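Prostadard 計測・自動化メモ
2024/06/27

1/12
手首カメラ付きグリッパーを石材天板の上で使うときの社内基準を改訂した。旧版は無地マットの作業台を前提にしており、模様と光沢のある面には適用しにくかった。変更点と運用上の注意を順に書く。対象は平行開閉の2指グリッパー、低速での把持と載置。

2/12
用語。「作業面」は物体を置く水平面、「境界」は作業面と壁・側板の継ぎ目、「空状態」は指の間に物体がない状態を指す。旧版では空状態を「待機」と書いていたため、制御側の待機モードと混同する報告が続いた。今後、画像記録の注記に「待機」は使わない。

3/12
作業面の登録。材質、色、仕上げ、模様の種類を記入する。「石」だけの記入は差し戻し。角礫状の模様、脈の色、光沢の有無まで書く。脈が密な面では輪郭検出が物体の縁と脈を取り違えやすく、後から誤検出を追うときにこの欄を最初に見る。

4/12
欠けと斑点。天板にある白い欠け、小斑、摩耗箇所は「既存」として基準画像に残す。作業中に見つけた白い点は、基準画像と照合してから異物と判定する。照合前に拭き取った場合は、その旨を記録する。

5/12
基準画像は空状態で撮る。指は開いた位置とし、両方の指先を画角に入れる。指先が写っていない画像は開度と左右差の確認に使えないので、基準として登録しない。露出は固定。自動露出のままだと濃色の石では壁側が飛びやすい。

6/12
反射。光沢面には照明や側板の映り込みが出る。映り込みを物体候補として拾った場合、しきい値を先に触らないこと。照明の角度、カメラ姿勢、しきい値の順で見直す。Zodham版の手順書はこの順が逆だったので、該当ページを差し替えた。

7/12
壁面の柄も登録対象に含める。葉や草のような細長い柄は、奥行き推定が崩れたときに棒状の物体として出ることがある。マスクで消す運用も可。ただしマスクの下端は境界より上で止める。境界線は姿勢ずれの確認に使うため、隠さない。

8/12
境界付近の速度制限。側板、隅の金属枠、壁から100 mm以内では、水平移動を登録速度の半分に落とす。指を開いた幅で判定すること。手先中心で判定すると、開いた指の外側が先に制限域へ入る。Goltariの設定画面では「外形基準」を選ぶ。

9/12
指先の点検。擦れや色の薄くなった部分は外観の欄に記入するが、それだけで交換とはしない。交換の判断は、段差、めくれ、把持力の低下のいずれかがある場合。黒い指は濃色の石の上で傷が見分けにくいので、点検は白い板を背景にして行う。

10/12
保守間隔。開閉2000回超で指先と取付ねじを点検する。回数は制御装置の積算値を使い、手書きの集計は認めない。指を交換したら積算値を控えたうえで零に戻し、基準画像も撮り直す。古い基準画像は削除せず、失効の印を付けて保管。

11/12
Kļaviņaセルの手首カメラの画像を添付する。濃い赤褐色の石の天板で、左右の指は離れており、物体は持っていない。奥の継ぎ目は右下がりに写る。3、5、7の各項を読むときの参照用。斜めの継ぎ目を画像処理で水平に補正したものは、姿勢の確認に使わないこと。 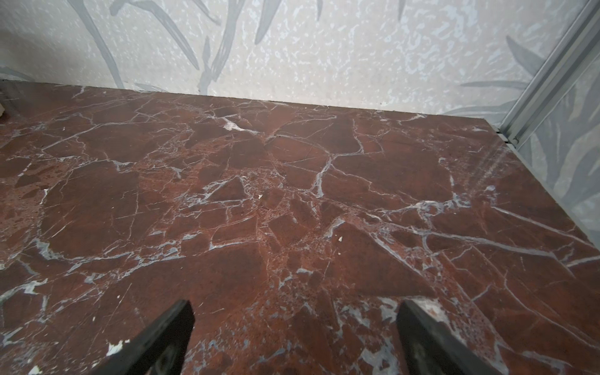
12/12
適用と見直し。新規登録の作業面には本日から適用。登録済みの面は、次回の点検時に記入欄を埋め直す。次の改訂は12月の予定で、反射の項に偏光フィルターの扱いを加えるかを検討中。透明物体の把持は別基準とし、本基準には含めない。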